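Home | Past issues | Kit reviews | Letters | Subscribe

On the bench: the Fandska pair

Hello again! Thank you for all the messages about last time's bit on cable ties, which I did not expect to be the most popular thing I've ever written. Several of you also asked when I was going to get round to the Fandska grippers, and the answer is now, because Elska lent me a set through August and I've had them in my hands more or less every afternoon since.

If you've missed them, Fandska is Elska's hand-held kit. You get 2 grippers, a backpack, the marker pieces that go on top, a headset and a frankly enormous bag of cables. You pick things up and put them down with the grippers, the way you want the robot to do it later, and the kit records the lot. I've used three or four rigs of this sort over the years and my wrists remember every one of them.

I took it over to Uvholm, where Shahla Zamani lets me loose on her tables as long as I put everything back. She'd laid out a nice mixed bag for me, hard things, floppy things and a couple of awkward ones, with a coiled jute mat as the main event. I do love a rope mat for this. It's flat, it's a bit springy, and if you pinch it lazily it slides off somewhere else.
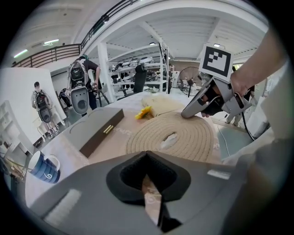
First impressions, then. The grip is comfortable, more so than I expected from the shape of it, and the squeeze is light enough that I could do a full half hour before I wanted to stop. Shahla has smaller hands than me and found the reach a stretch at first, though she got on better once she'd moved her thumb up. The foam in the notch is a lovely touch. My old set had bare plastic there and it used to click against everything, which drove me up the wall!

The backpack is another matter. It sits well on your back once it's on, but getting it on by yourself is a bit of a dance, and I'd want a wider strap if I were doing long days. I sent that to Elska and they say a padded strap is coming. They didn't say when.

Setting up took me 6 minutes once I'd got the hang of it (the first go was a good deal longer, and I'm not telling you how long). The order I've settled on:

Start with the backpack on and the straps done up, before you touch the grippers. Doing it the other way round means putting everything down again.

Clip the markers on and give each one a wiggle. Mine came a little slack out of the bag and I lost a whole afternoon's recordings to one that had turned.

Run your cables behind your arms. If they hang in front you'll catch them on whatever you're reaching for, and a flower in a stem-first tangle with a cable is not a pretty thing.

Do a few slow practice reaches with both hands, over the biggest thing on the table. You'll soon find out if one side is lagging.

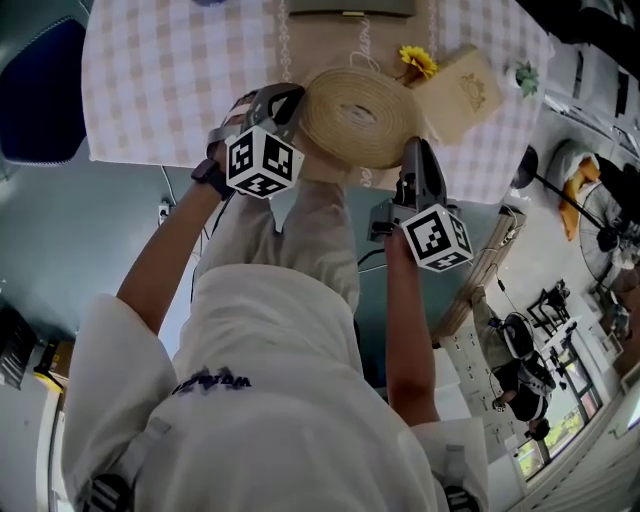 What you pay and what you get

The pair with one backpack is 530 a month to hire, and that includes the software and somebody on the phone who knows what they're talking about. I rang twice and got a proper answer both times. There's a 200 deposit on top, which you get back if the bag comes home with everything in it, so do count your cables. Buying outright is possible but you have to ask them for a quote, and I didn't.

Would I hire it again? Yes, for short jobs on a table. I liked the two-handed work best, things like lifting a mat by both sides, where cheaper kits tend to get muddled about which hand is which. I had very few bad recordings of that sort and I was not being careful. For anything where you're walking about all day I'd wait for the new strap.

One grumble to finish on. The manual is 2 sheets of paper, one of which is the warranty. Shahla has written a much better one and says I can pass it round, so drop me a line if you'd like a copy. Next time I'll be looking at travel cases, and if you've got a favourite please write in before I spend my own money.

Contact the editor | © On the Bench newsletter | Back to top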